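Wullomton gripper trials

The Wullomton gripper trials are a series of comparison tests of robot grippers and finger shapes for household handling work. They are run at a small robotics workshop in Bolton and were started by the engineer Dorin Moldovan, who wrote the first test sheet and still maintains it. The trials compare how different end effectors pick up, hold and set down common kitchen objects when mounted on the same type of arm and driven by the same controller.

Name

The trials take their name from the Wullomton bench, the workshop's term for its standard counter setup. The name is also used loosely for the test sheet itself, and older notes use "Wullomton sheet" and "Wullomton trials" for the same thing.

Background

Before the trials began, the workshop chose grippers mainly from supplier data, such as stroke, closing force and weight. These values gave little help with thin or flat items. A gripper that held a mug without trouble could fail again and again on a teaspoon, and two sets of fingers on one gripper body often differed more than two gripper bodies with the same fingers. Moldovan proposed a fixed list of objects and a fixed way of scoring them, so that results from one month could be set beside results from another.

The first version of the sheet listed 13 objects. It was later extended to 15, when a lidded jar and a stemmed flower were added. The flower was a disputed choice. It remains on the sheet but is scored separately and does not count toward the total.

Equipment

The arms used are Franka Emika units with parallel grippers. Finger sets are changed between runs, while the gripper body stays in place unless the body is itself under test. Commands are sent by a controller program called Jirus, which was written in the workshop and handles approach speed, closing width and grip force. An earlier program, Pai, was used for the first round. Results from Pai are kept in a separate table, as it closed the fingers by position only and had no force limit.

One fixed camera covers the counter. A wrist camera was tried for part of the second round and then dropped from the standard setup. It gave better views of cutlery, but its mount limited how low the fingers could go at a shallow angle -- a serious problem for anything lying flat.

Procedure

Each object is tested in three positions. The operator places it, starts the run and does not touch the counter until the arm has returned to its rest pose. A pick is counted as good if the object is lifted clear of the surface, held for 2 seconds and put back down without being dropped. Slips during the hold are marked with a letter code on the sheet. A run in which the fingers strike the counter is stopped and recorded as a contact fault, even if the object was already between the fingers.

Lighting is not controlled. The workshop decided early on that daylight should be left as it is, and the operator only writes down the time of day and whether the blinds are open. Camera-based picks in the late afternoon are known to be less steady, and a repeat run the next morning is allowed once per object.

Objects are divided into groups by shape. Upright round objects include mugs, tumblers and bottles. Flat objects include plates and cutlery. Clear objects form a group of their own, whatever their shape, as they place more demand on the camera than on the fingers.
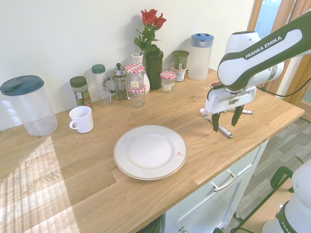
Flat objects take up the largest share of the testing time. Cutlery leaves very little height for the fingers to work with, and a small error in the measured counter level will either press the tips into the surface or close them over the top of the handle. The usual approach is from straight above, with the two fingers pointing down and slightly open over the fork and knife, and the closing direction set across the handle. Plates call for a different method. One with a broad, flat rim, like the gold-edged dinner plate on the oak counter, is taken at the rim with one finger inside and the other outside, and the second finger needs some clearance beneath the edge. Narrow fingertips do better here, although they allow a heavy plate to turn in the grip.

Results

In the published table, soft-padded fingers scored highest on upright round objects and lowest on cutlery. Hard, narrow fingers gave the opposite result. A stepped finger, cut thinner over the last 3 millimeters, came close to the best score in both groups and was adopted as the workshop's default in May. It wears faster than the others and has to be checked for chipping after each full round.

Clear objects showed almost no difference between finger sets. Most failures in this group were traced to poor position estimates from the camera.

See also

Parallel gripper
End effector
Force control
Grasp planning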